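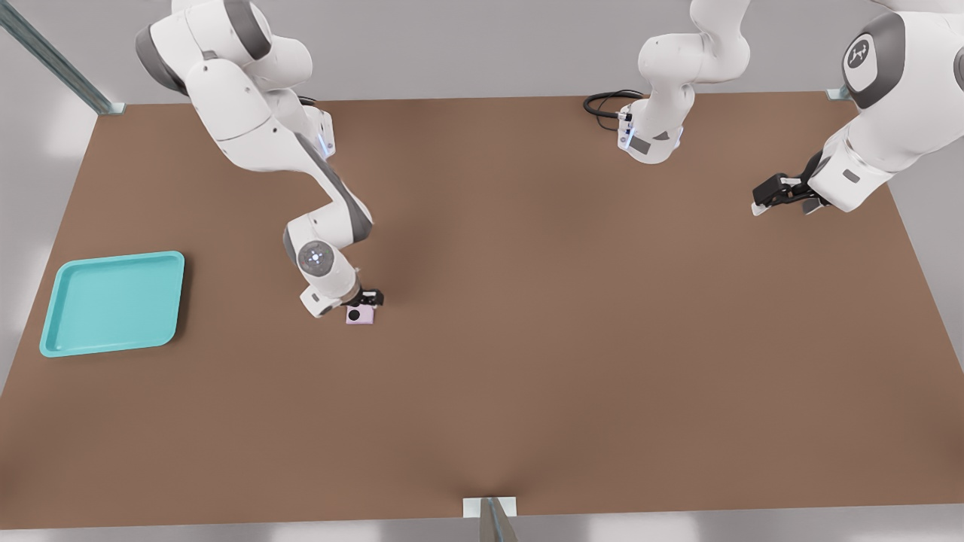
Una mesa grande, marrón y lisa.

Llevo meses buscando mesa de trabajo para casa y he aprendido bastante más de lo que necesitaba. Lo dejo escrito por si a alguien le sirve. Abro hilo.

Contexto: trabajo en el comedor. Encuaderno cuadernos y reparo libros, casi todo por encargo y en cantidades pequeñas. Hasta julio lo hacía encima de la mesa donde comemos. Había que recoger a las ocho de la tarde todos los días, con la cola a medio secar.

Lo primero, la altura. Las mesas de comedor y las de escritorio están pensadas para gente sentada. Si cortas, prensas o pliegas de pie, te quedan bajas. Yo acababa con la espalda doblada y tardé mucho en relacionar una cosa con la otra.

Para calcular la tuya: ponte de pie con los zapatos que uses para trabajar, dobla los codos en ángulo recto y mide del codo al suelo. Para trabajo fino, quédate cerca de esa medida. Si tienes que hacer fuerza hacia abajo, réstale un palmo corto.

El fondo importa más que el largo. Casi todo el mundo pregunta por el largo. Una mesa larga y estrecha sirve para apoyar cosas en fila, pero si abres un pliego grande se te cae por detrás o te golpea en la barriga.

Tampoco conviene pasarse. Si no llegas con la mano al borde contrario sin inclinarte, esa franja se convierte en almacén. En la mía de antes vivían una grapadora, tres facturas y un cargador que no era de nadie de la casa.

El color. Yo quería blanco porque trabajo con papel y pensaba que daría más luz. Error mío: el papel blanco sobre tablero blanco no se ve bien y los recortes pequeños se pierden. Un tono medio, marrón o gris, cansa menos la vista.

Y mate. Con un flexo encima, el brillo de un tablero pulido acaba dando dolor de cabeza hacia las seis de la tarde, sobre todo en invierno. Si puedes, lleva una linterna a la tienda y alumbra el tablero de lado. Te mirarán raro pero se ve enseguida.

Modelos que probé. El primero fue el Noswood de caballetes. Barato, se monta en un rato sin ayuda. El tablero está bien. Los caballetes no: al cortar con regla se mueve todo de lado a lado. Para un ordenador, perfecto. Para lo mío, devuelto.

El segundo, el Zellow regulable con manivela. Sube y baja sin problema y la altura máxima me sobraba. El inconveniente es un travesaño trasero que queda justo donde yo guardo las prensas. También cruje al girar la manivela hacia arriba. Lo tuve 14 días y lo devolví dentro de plazo.

Sobre devoluciones: guardad los cartones. Todos, incluidas las esquineras. En el segundo caso me pidieron el embalaje original y lo tenía de casualidad, porque no había bajado aún al contenedor.

El tercero me lo hizo Grīnberga, un taller pequeño que trabaja a medida. Les mandé un dibujo a boli con las cotas y me llamaron para discutir las patas. Yo las quería en las esquinas. Me propusieron meterlas un poco hacia dentro para poder sujetar sargentos en todo el borde. Tenían razón.

Precio final, con transporte: 1.071 euros. Es mucho dinero, lo sé. Lo pagué en 2 plazos. La mesa de caballetes costaba una parte muy pequeña de eso y hay quien no necesita más.

Si no queréis gastar tanto, la opción que más me recomendaron fue comprar solo el tablero y ponerlo sobre 2 cajoneras viejas. Pesa, no se mueve y ganas cajones. Hay que comprobar que las cajoneras tengan la misma altura. Parece obvio, pero las de segunda mano casi nunca la tienen.

En Sernordale, el mercadillo que ponen los domingos cerca de la estación vieja, salen muchas cajoneras de oficina. Id temprano. A las once ya solo quedan las que tienen la cerradura rota, que por otra parte son las más baratas.

Acabado. Pedí aceite en lugar de barniz. El barniz aguanta mejor el agua, pero cuando salta hay que lijar toda la superficie. El aceite se mancha antes y se repara por zonas, con un trapo y paciencia. Con cola blanca, si la limpias en el momento con agua templada, no deja marca.

Si la limpias al día siguiente, sí deja. Tengo la prueba en la esquina derecha.

Para cortar, base de corte siempre. Ya sé que lo dice todo el mundo. Yo hice un corte rápido sin base en la primera semana, uno solo, y ahora cada vez que escribo a mano el bolígrafo se me mete en el surco.

La luz: si eres diestro, ventana a la izquierda. Si no puede ser, un flexo a la izquierda y la persiana a medias. Yo tengo la ventana de frente y a mediodía no veo nada, así que a esa hora hago recados o contesto correos.

Las patas. Preguntad si llevan niveladores. Mi suelo tiene una caída hacia el balcón que no había notado nunca hasta que una bola de cera se fue rodando ella sola. Con niveladores se corrige en cinco minutos y un nivel de los baratos.

Medid también el ascensor y el hueco de la puerta. Mi tablero entró en diagonal y por muy poco - los dos chicos del transporte lo intentaron 3 veces antes de dar con el ángulo. Si no llega a entrar, la subida por fachada se paga aparte, y no estaba en el presupuesto.

Me preguntan por debajo si compensa una mesa plegable. Depende de cuántas veces la vayas a plegar de verdad. Yo tuve una y estuvo abierta desde el primer día. Para eso, mejor una fija, que baila menos.

Otra pregunta: ruedas sí o no. Con freno en las cuatro y para trabajo ligero, sí. Si usas martillo o perforas, no. El freno sujeta la rueda, pero la horquilla sigue teniendo holgura.

Lo que todavía no tengo resuelto es dónde poner los rollos de tela. Debajo cogen polvo y de pie se doblan. Estoy mirando unas escuadras para colgarlos en la pared. Si alguien lo tiene montado en un piso pequeño, que me pase las medidas, por favor.

Edito para añadir: sí, la mesa del comedor vuelve a ser para comer. El mantel lo compramos el mismo domingo.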